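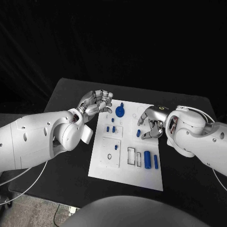

Margus Liepiņa reckons a peg board is what you give someone when you've run out of ideas. He wrote to me after my July column (the one about jigsaws, which got more mail than anything I've said about politics) and told me that once the shapes are drawn on the board, the thinking's been done for you. Where's the puzzle, he wants to know, if every piece comes with its own hole and the hole is sitting there in plain view? He'd rather hand over a bucket of blocks and walk away.

I've been arguing with him in my head ever since, mostly while doing the dishes, and I'm now ready to do it in public.

First, the bucket of blocks. I like blocks! I've got nothing against blocks. But anyone who has tipped a bucket of them onto the carpet for a tired kid, or for themselves, knows the feeling of looking at all that possibility and wanting a lie down. A board with outlines on it makes a much smaller offer. One part goes in one place. You can do a bit, make a cup of tea and come back, and the board will still be telling you what's left. I find that restful in a way I don't find a bucket restful, and I don't think it's because I'm dim, though Margus may have a view.

Second, and I'll go on about this one because it's the bit I care about, the outline doesn't do the work. It tells you where. It has nothing to say about how. Have you ever watched a person try to get a snug peg into a snug hole? The knowing takes no time at all. Then there's the lining up, and the small tilt you didn't realise you had in your wrist, and the peg catching on the rim and sitting there cocked to one side like a hat. You back it off a hair and have another go. All of the interest is in that last little distance, and you could stare at the outline until teatime without it helping you there.

My niece is nine and very fast at anything on a screen. I put an old board in front of her last holidays, the kind with slots and round holes and some upright bits, and she told me straight away where everything went. She was right, too. Then she picked up the first piece and went quiet for a good long while. I'd have paid $50 for a recording of that quiet.

The board was a Brosach, if you care about such things, bought second-hand at the Siliņa toy library when they cleared out the back shelves. I'd gone in for a marble run. The marble run had already been promised to somebody else, so I came home with the Brosach and a slightly sulky attitude, and then I sat down at the kitchen table and did the whole thing twice before I'd taken my coat off.

What I liked was how plain it was. I have a bee in my bonnet about decoration on fitting toys. Half of what's sold now has a face on it. The star is smiling, the square has eyebrows, the circle is a cow for some reason, and every hole has a matching picture at the bottom, so the child ends up matching cow to cow and never once looks at the shape. Strip all that off! Give me a pale board with one strong colour for the parts and a dark table to put it on, and the eye goes where it should.
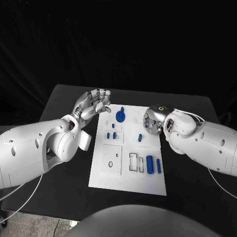 Blue parts on a white board, black table underneath.

I'd also like to say a word for the table, which gets forgotten. If you do this sort of thing on a busy surface — a patterned tablecloth, say, or the good rug — every dropped piece vanishes. My gran's oilcloth had cornflowers all over it and I'm convinced it ate a whole family of blue counters. A dark, flat, boring top is worth more than a fancier set. You can get a perfectly good one by chucking a plain black cloth over whatever you've got, so long as you pull it tight. Wrinkles are the enemy. A board that rocks even slightly will have you blaming your own hands for what is really the laundry's fault.

It needn't be square to you, either. I used to fuss about this, lining up the board with the table edge as if somebody was coming round to inspect. Then I noticed I do better with it turned a touch, because my right hand comes in from the side and not from straight in front, and so does yours, probably, unless you've got very unusual shoulders. Let people turn the thing how they like it. The teacher I had in Katwood (lovely woman, ran her classroom like a ship) used to straighten our boards every time she went past, and every time she'd gone we'd all turn them back.

Now, Margus did make one point that I've had trouble shaking off. He said that when you finish a peg board you have a finished peg board, and that's all you've got. You can't live in it or drive it. With blocks you've at least got a tower. Fair enough. I thought about that for most of a train trip to Grovilport and came up with two answers, neither of which will satisfy him.

One is that most of what we do with our hands all day is the peg board sort of thing and hardly any of it is the tower sort. Key in lock. Plug in socket. The lid of the blender, with its stupid little tabs. The fitted shelf pins in the pantry. The battery door on the remote, which has an outline so clear a magpie could follow it and still goes on crooked. The world is full of places for things, already marked, waiting for somebody to get the thing in properly, and I'd quite like more people to be good at it. I'd like to be better at it myself. I paid a man $245 last winter to come and look at a dishwasher, and what he did was push a round part into a round hole and turn it until it sat down. He was terribly nice about it.

The other answer is about how it feels to hold a small part just over the spot where it's meant to go. You haven't committed yet. You've got it between finger and thumb and you're making up your mind about the angle, and for that moment you're not thinking about a single other thing. I don't get that from many places. I used to get it from threading needles, before my eyes went.

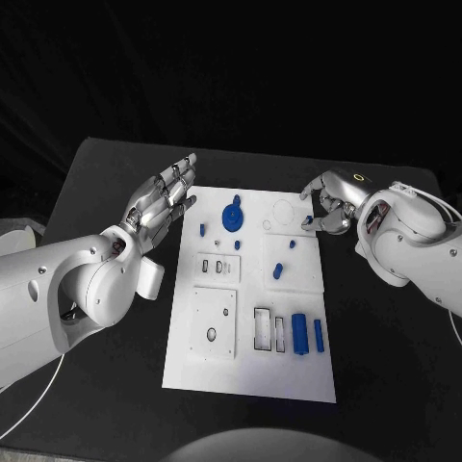
And it doesn't wear out, that moment, which is what I'd tell anyone who thinks of these boards as something you grow past. I've done mine more times than I could say and the small round pegs still make me slow down. The large pieces I can do while talking. The small ones want the whole of me.

So I suppose my real gripe is with the age printed on the box. It's always some tiny number, as if the minute a child can name a hexagon the job's done and the board can go to the op shop. Naming the hexagon was the easy part! Keep the board. Leave it out where people sit down. My dad, who wouldn't be seen dead doing a puzzle, will pick up a loose peg from my table and have it home before he's finished his sentence about the cricket, and if you pointed it out to him he'd deny the lot.

A few practical opinions, for anyone who's read this far and is wavering. Don't buy the giant set. Pieces you have to grab with your whole fist teach you how to grab things with your whole fist. Get one with a mix, some flat slots and some upright pegs and one odd thing, a cog or a knob or whatever, that asks for a different grip. Check that the holes aren't sloppy, too. A loose fit is miserable, there's no little drop at the end and you never quite know if you've done it. I'd take too tight over too loose any day, and a bit of fine sandpaper will sort out too tight.

And please, if you're watching somebody else have a go, sit on your hands. This is the hardest part of the entire business and I'm hopeless at it. You can see it's a smidge off to the left. They can see it's a smidge off to the left. Saying so out loud helps neither of you, and reaching over to nudge it should be a criminal matter.

Margus, I've got the Brosach in a bag by the front door. You're welcome to borrow it for as long as you like. Start with the small pegs, then write and tell me again that the thinking's been done for you.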